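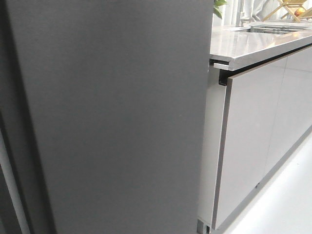
The Wendik kit costs more than our club spends on everything else in a school year, so I wanted to like it. I help run the after-school robotics group at Nimri, where the students are building a kitchen helper for the spring open house, and the arm, the controller and the teaching software all came in the same box.

Start with the software, called Gorar for some reason. It installs without trouble and the students were recording arm motions the first afternoon. The lesson book is less impressive. It has 21 lessons, and most of them have you stacking foam blocks on a mat. When our group moved on to cabinet doors, the book had 2 pages to offer, both about doors with big round knobs.

Plenty of kitchens don't have knobs. They have smooth gray fronts and a dark finger gap under the edge of the counter, and that gap is a rotten thing to ask a beginner's gripper to find. The fingers that ship with the kit are too thick and too blunt. Our students printed thinner ones and got the door open on a fair number of tries, but that was their work, and I don't see why Wendik should get credit for it.

The vision module is where I'd be most careful. The sales page makes it sound as if it will handle any kitchen. Glossy counters threw it off badly. It kept reporting the highlights as objects, and a plain panel with no marks on it gave it nothing to hold on to. Sieglinde Hinrichs, who coaches the Iltonora team across the county, told me they gave up and put paper markers on everything. We did the same by January.

Build quality is decent. The joints are quiet and nothing has cracked, even with eighth graders doing the assembly. One cable connector works itself out when the arm reaches low, and we now tape it before every run. Support answered my message about it after two weeks with a link to a page I had already read (ticket 1827, still open as I write this).

Would I buy it again? For a class that wants a semester of block stacking, maybe, if the district is paying. For a club with its own project I'd look for a cheaper arm and put the difference into filament and spare cables. Three stars, and one of those belongs to the students.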